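Canirano (Software)

Canirano ist ein kommerzielles Softwarepaket zur Simulation von Roboterarmen bei Greif- und Ablageaufgaben, dazu ein Abo-Dienst für fertige Szenen. Anbieter ist die Firma Devadiga. Zielgruppe: Labore, Hochschulen, kleinere Integratoren. Nicht zu verwechseln mit dem gleichnamigen Szenenformat, das auch ohne das Paket benutzt werden kann (siehe Abschnitt Format).

Stand des Artikels: 2022-05-15. Angaben zu Preisen und Umfang nach Preisblatt des Anbieters, soweit nicht anders vermerkt.

Überblick

Canirano besteht aus drei Teilen: Szeneneditor, Physikkern, Renderer. Dazu kommt die Bibliothek Bevis, die getrennt lizenziert wird. Bevis enthält Möbel, Geschirr, Schachteln, Werkzeug – insgesamt über 800 Objekte, jeweils mit Masse, Reibwert und Kollisionsgeometrie. Ohne Bevis startet der Editor mit einem leeren Raum und ein paar Grundkörpern, Quader, Zylinder, Kugel. Für erste Versuche reicht das, für Küchen- oder Tischaufgaben kaum.

Bedienung über grafische Oberfläche oder Skript. Die Skriptschnittstelle ist in der Praxis der Hauptweg, die Oberfläche gilt als zäh. Deutschsprachige Menüs vorhanden, aber unvollständig übersetzt. Das Handbuch gibt es nur auf Englisch.

Geschichte

Hervorgegangen aus einem internen Werkzeug namens Cusitz, mit dem Devadiga zunächst eigene Greiferstudien rechnete. Cusitz hatte noch keinen eigenen Renderer, nur Drahtgitter und Kraftpfeile. Die Umbenennung kam mit der ersten verkauften Fassung, im Dezember. Einige Dateiendungen und Fehlermeldungen tragen den alten Namen weiterhin, was bei der Fehlersuche regelmässig verwirrt. Auch der Lizenzserver meldet sich noch als Cusitz.

Funktionsumfang

Unterstützt werden laut Anbieter 17 Armmodelle, darunter Arme mit sechs und sieben Gelenken, einzeln oder paarweise in einer Szene. Parallelgreifer sind vollständig umgesetzt. Sauggreifer nur als Näherung: Kontakt hält oder hält nicht, Leckage wird nicht gerechnet. Mehrfingrige Hände lassen sich importieren, laufen aber langsam und brauchen handgesetzte Gelenkgrenzen.

Kameras frei platzierbar, auch mitgeführt am Arm. Ausgabe als Farbbild, Tiefenkarte, Segmentierung. Tiefenkarten wahlweise mit Rauschen, das Rauschmodell ist schlicht gehalten und an keinen bestimmten Sensor angelehnt. Zufallsvariation von Licht, Textur und Objektlage ist eingebaut, die Startwerte werden mitprotokolliert. Ein Lauf kann also später wiederholt werden – vorausgesetzt gleiche Version, gleicher Grafiktreiber.

Format

Szenen liegen als Textdatei vor, eine Zeile pro Objekt, Verweise auf Geometrie relativ zum Projektordner. Gut versionierbar. Umlaute in Pfaden führten in älteren Fassungen zum Absturz, inzwischen behoben. Import aus gängigen Roboterbeschreibungen möglich, Export nur eingeschränkt: Gelenke und Massen ja, Materialien nein.

Lizenz und Preise

Einzelplatz, Laborlizenz, Dienst. Der Einzelplatz ist an einen Rechner gebunden, die Laborlizenz läuft über den Server im eigenen Netz. Der Dienst liefert auf Bestellung fertige Szenen samt Bilddaten, abgerechnet nach Szene und nicht nach Bild. Nachbesserungen im ersten Monat inbegriffen. Hochschulen erhalten Rabatt auf das Grundpaket, auf Bevis nicht, was in Foren öfter beanstandet wird. Testversion ohne Zeitbegrenzung, dafür ohne Skriptschnittstelle und damit für ernsthafte Vergleiche nur bedingt brauchbar.

Darstellung und Bildqualität

Der Renderer bietet zwei Stufen. Die schnelle Stufe arbeitet mit Schattenkarten, die genaue mit Strahlverfolgung. In der schnellen Stufe sind die Schattengrenzen der häufigste Kritikpunkt: treppenförmig auf Tischplatten, sägezahnartig auf gewölbten Gehäusen. Durchsichtige Objekte ebenfalls heikel, Glasränder erscheinen oft nur als dünne helle Linien mit gesprenkelten Reflexen. Holz und lackierte Flächen gelingen besser. Schriftzüge auf den Armgliedern bleiben auch aus der Nähe lesbar. 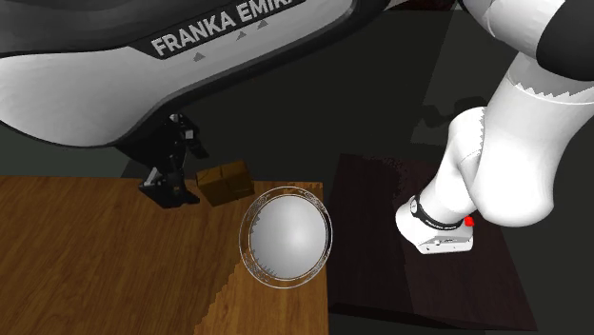
Franka-Arm mit geöffnetem Zweifingergreifer bei Schachtel und Schale mit glasartigem Rand, Holztisch. Gezackte Schattengrenze auf der Tischplatte.

Für das Training von Greifverfahren seien solche Schattenkanten halb so schlimm, heißt es in einem Leserkommentar zum Artikel, schlimmer sei die fehlende Streuung bei den Reibwerten: wer nur mit den Vorgaben aus Bevis rechne, bekomme einen Greifer, der am echten Karton abrutsche. Man solle die Werte selbst variieren, das gehe per Skript in einer Schleife. Die Vorgaben stehen im Handbuch unter den Objekttabellen, eine Streubreite ist dort nicht angegeben.

Rezeption

Gemischt. Gelobt werden das Textformat, die Wiederholbarkeit und die kurze Einarbeitung bei Skriptbedienung. Bemängelt: Preis der Bibliothek, die Oberfläche, die Näherung beim Sauger. Der Support antwortet nach Nutzerberichten schnell, verweist bei Rendererfragen aber gern auf die genaue Stufe, die auf älteren Karten gar nicht erst startet. Ein systematischer Vergleich mit freien Simulatoren steht aus, Einzelberichte wiedersprechen sich.

Systemvoraussetzungen

Linux oder Windows, 64 Bit. Dedizierte Grafikkarte für beide Renderstufen, der Physikkern allein läuft auch ohne. Betrieb im Container möglich, dann ohne Oberfläche. Eine Fassung für macOS ist nicht angekündigt.

Siehe auch

Robotersimulation
Parallelgreifer
Domänenrandomisierung
Synthetische Trainigsdaten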